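Search this site Search

Tritar open day: simulated cabinet episodes

Data card, June release

Recorded during the Strebel open day from the demo stand's simulator. Visitors picked a start pose; the policy ran without help.

Episodes: 2000
Cabinet models: 16
Held-out models: 9
Task: grasp handle, open door
Format: one folder per episode, states and rendered views

Success labels come from the joint angle at the last step. Episodes stopped by a visitor are kept and flagged.

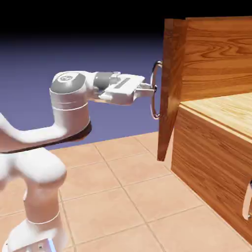 Flallero asked whether the flagged episodes count toward the success rate. They do not; filter them before training.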